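Informe de avance – Comedor y office de la planta baja
Para: Shalini Maurya, Fundación Agarwal
2 de junio de 2021

Estimada Shalini:

La segunda parte de la ayuda (600 euros) está gastada casi entera, y en lo que dijimos. Los 400 de menaje fueron a Berno, que sirvió los platos lavanda en lugar de los blancos del presupuesto. Reclamamos; contestaron que el lavanda «es más alegre». Se quedan.

La mesa blanca de Wodura ya está en su sitio. Brornier tardó 8 días en traer una bisagra y todavía nos debe otra, así que la puerta del armario se abre cuando quiere. Adjunto la factura 1042, con el IVA corregido a la segunda – la primera versión nos cobraba un fregadero.

Sobre el ejercicio de poner la merienda, que es lo que más le interesaba al patronato: el plato en su sitio, la comida en el plato y el resto de la mesa despejado. Suena modesto y ocupa media tarde. Las normas caben en una cuartilla pegada a la nevera, y la discusión sobre si la taza va a la izquierda sigue abierta.

Mesa de la merienda:
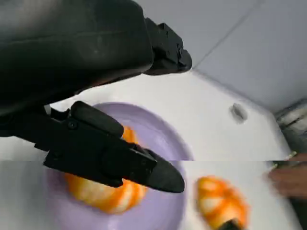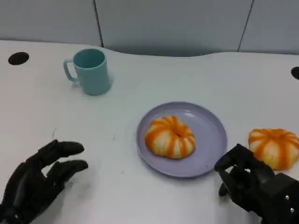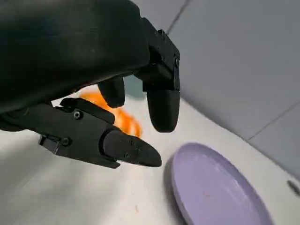 Queda pendiente comprar bandejas y decidir quién friega, punto que arrastramos desde el acta anterior. Si el patronato lo autoriza, pasaríamos el sobrante a trapos y a un escurridor decente. El siguiente informe irá en septiembre, confío en que con las dos bisagras.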